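Speaker notes, two arms on one bench
Shared workshop evening, November. Slot is 20 minutes, leave 6 for questions.

Start with the budget slide. We built the Haltska pair in the back half of the Henalen workshop, evenings only, and the total came to 2166 dollars including the parts we broke. Say that number early. People ask.

Then why two arms. One arm can pick a thing up and put it down. As soon as the thing is small or floppy, you want a second grip on it. Watch straps are a good test because they bend and slide.

Next slide. Let the pictures sit for a bit before talking.

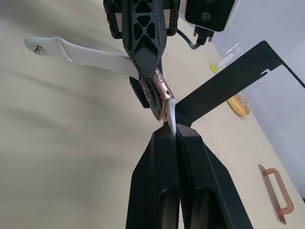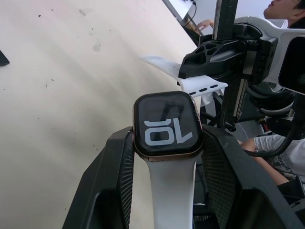 Filip Protis
Builder and workshop member, Henalen

Talk about the fingers now. The ribbed pad on the inside face matters more than the motor. Smooth fingers let a watch case turn in the grip. I went through 2 pad patterns before settling.

Point out the cutouts in the black links. Less weight out at the end, and the print finishes sooner.

Cables: leave slack at every joint, then add more. Mine pulled out of a connector twice in the first week.

Mention calibration, but keep it short. Both arms need to agree on where the table is. I redo it each time the bench gets moved.

If someone asks about code, say it's on the workshop drive and needs cleaning up. Parts list is on the last slide. Leave that slide up during questions.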